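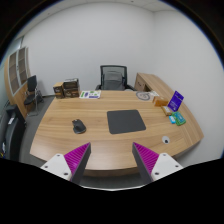
Sasen Translation Archive
Progress report to the Plilex Fund, second period
March 9, 2024
Prepared by Elango Pisharody

The grant was for a searchable catalog of short fiction translated into English by small magazines, most of them dead. We promised 40 magazines by the end of August. We have finished 13, and two more are waiting on an index that Kwabena Frimpong describes as "nearly alphabetical."

The slow part has been names. One translator signed her work four ways over a long career, once with her initials reversed, and a magazine called Zisetti credited the translator only when it was in a good mood. Kwabena now keeps an authority file with every variant and the issue it came from. It has grown longer than the catalog it serves. We ask the Fund to regard this as progress.

Searching by original language works. Searching by original title works for languages in Latin script and fails with some dignity for the rest: you get an empty page and a suggestion to check your spelling. Our programmer's hours ran out in the middle of the repair. We have moved money from the travel line to pay for more of them, as your office approved, and the trip to the Gautam collection will be done by letter and photocopy.

The Gautam papers are worth the postage. The first packet held correspondence between an editor and a translator who argued over a single comma for seven months and then, as far as we can tell, printed the story without the paragraph it was in. We have cataloged both sides of the quarrel. Permission to quote from the letters has been requested from the estate, which replied promptly to ask who we were.

Our reading group for graduate students met as planned. Attendance was good for the session on ghost stories and thin for the one on copyright. The students' notes on 13 stories will go into the catalog once they have been edited for length and, in one case, for remarks about the author's mother.

Spending is on budget apart from the change above. Scanning came in under the estimate and photocopying went over it by almost the same amount, so the table attached looks tidier than the year felt.

Before the next report we expect to close the two open magazines, fix title search, and start on the quarterlies. Forty by August is not going to happen. Kwabena thinks some 30 is reasonable, and I would like to request an extension through the winter for the remainder. A revised schedule is attached behind the budget.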